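## The shelf, round two

I said in the last newsletter that I'd sort out the white metal shelves by July, and quite a few of you laughed at me in the corridor. Well, I've started! It took me 40 minutes just to find the chuck key (it was in a mug, don't ask), so I decided the middle shelf had to come first.

My plan was simple enough. Everything we grab daily goes at the front, where you can reach it without moving five other things, and everything else gets shoved back. So the drill now lives next to a charger, the PLA stays in its box in the corner so we can see at a glance whether there's any left, and the grey bin is for cables. Only cables, please. I pulled 2 apples' worth of old tape and sweet wrappers out of it and I wasn't best pleased.

Heriberto Cuervo wants the orange boxes brought down from the top because he's tired of stretching, and I do see his point, but they're big things and I can't think where else they'd go. If you've got a better idea, come and find me – I'm usually about until 5.

The black cables are still a mess, I know. I spent 20 minutes untangling them and gave up for a cup of tea. If any of them are yours, or came over with the Urrego job, put a bit of tape on the end with your name on it before I start being ruthless.

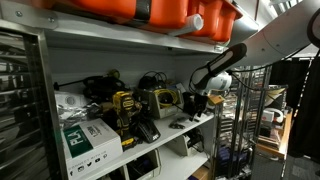 *The middle shelf so far, drill at the front and cables still on my list.*

Next up is the bottom shelf, which I haven't dared look at properly. Bring a box if you fancy helping, and biscuits if you don't.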